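Cell log, Hudton bench - 20th December
Entry by E. Pickering; countersigned K. Wainwright

Gripper force on the right arm had drifted since the last service. The fingertips were removed, cleaned and refitted, and the mounting screws retightened. Force limit returned to 200 in the controller; it had been left at 600 following the Geltimari trials and should not be raised again without an entry in this log.

Homing was repeated on both arms. The left arm passed at first attempt. The right arm stopped short on joint four until the cable clip was moved back by one slot.

The plate stacking routine was then resumed at reduced speed.

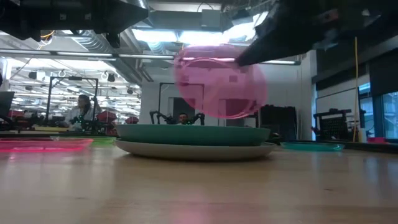

Release height remains the setting most in need of attention. The Demchenko procedure assumes that every plate approaches level, and the present value was chosen on that basis. With the pink plate held tilted over the teal-green and off-white pair, the lower side of the rim is the point to measure from - the center of the plate is of no use. Kieran Wainwright will amend the setup sheet and send a copy to Aston.

Outstanding: spare fingertips, one set; next force check at 1000 cycles.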